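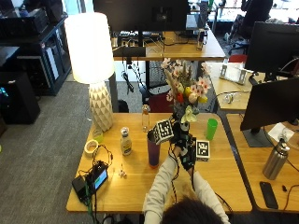 Zwischenbericht an die Ledesma-Stiftung
Vorhaben: Dokumentation von Kriegsschäden an Wohnhäusern im Bezirk Lelata
Träger: Verein Niltham
Stand: 18. Juli 2018

1. Stand der Arbeiten

Die Aufnahme der Schäden in den Dörfern nördlich des Flusses hat im Februar begonnen und läuft weiter. Bewilligt sind Akten für 200 Haushalte. Davon sind 100 vollständig, das heißt mit Eigentumsnachweis, Lageplan, Schadensprotokoll und unterschriebener Erklärung der Bewohner. Die übrigen Fälle sind angelegt, es fehlen meist die Eigentumsnachweise. Viele Familien haben beim Verlassen der Häuser keine Papiere mitgenommen, und das Katasteramt in Lelata gibt Abschriften nur an Personen aus, die selbst erscheinen.

Für Bewohner, die inzwischen jenseits der Kontrollstelle leben, ist das schwierig. Wir arbeiten hier mit Vollmachten. Das Amt erkennt sie an, wenn sie notariell beglaubigt sind. Die Gebühren dafür waren im Antrag nicht vorgesehen und werden zurzeit aus dem Posten Fahrtkosten bezahlt. Eine förmliche Umwidmung beantragen wir mit gesondertem Schreiben.

2. Zugang

Zwei Dörfer konnten im Berichtszeitraum nicht besucht werden. Die Zufahrt ist wegen Minenverdachts gesperrt, ein Termin für die Räumung liegt uns nicht vor. Mit den betroffenen Haushalten wurden telefonische Vorgespräche geführt. Die Schadensprotokolle werden erst nach einer Begehung ausgefüllt. Eine Aufnahme allein nach Angaben der Eigentümer halten wir für nicht ausreichend, auch wenn sie schneller ginge.

In den zugänglichen Orten dauert eine Begehung länger als geplant. Bei Häusern mit mehreren Treffern müssen die Schäden einzeln zugeordnet werden, und oft wurde zwischendurch schon notdürftig repariert. Rechnungen für Dachpappe oder Fensterfolie nehmen wir als Kopie zur Akte. 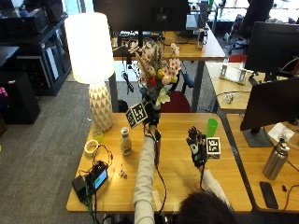
3. Datenhaltung

Die Akten werden auf Papier geführt und zusätzlich in der Datenbank Kivotix erfasst. Die Eingabe hängt der Papierakte derzeit nach. Grund ist die Umstellung der Ortsnamen auf eine einheitliche Schreibweise; in den alten Unterlagen kommen bis zu drei Varianten desselben Dorfnamens vor. Die Bereinigung leitet Svetozár Malý. Zugriff auf die Namen der Zeugen haben weiterhin nur die Fallbearbeiter. Sicherungskopien liegen außerhalb des Bezirks.

4. Abstimmung zum weiteren Vorgehen

In der letzten Besprechung wurde vorgeschlagen, vollständige Akten sofort bei der Entschädigungsstelle einzureichen und nicht auf den Abschluss eines ganzen Dorfes zu warten.
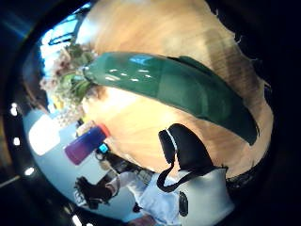
Eduard Tóth wandte ein, dass einzeln eingereichte Fälle dort erfahrungsgemäß liegen bleiben und Nachbarn mit gleichem Schaden dann unterschiedliche Bescheide erhalten. Er bat darum, wenigstens straßenweise vorzugehen. Dem sind wir gefolgt. Die erste Sammeleinreichung wird derzeit vorbereitet.

5. Mittel und offene Punkte

Die Personalkosten liegen im Plan. Bei den Übersetzungen wurde weniger ausgegeben als veranschlagt. Offen ist die Verlängerung der Passierscheine für die Fahrzeuge, der Antrag ist gestellt. Ohne sie müssen die Begehungen nördlich des Flusses ruhen. Die Belegliste und die Übersicht der Akten nach Dörfern sind beigefügt.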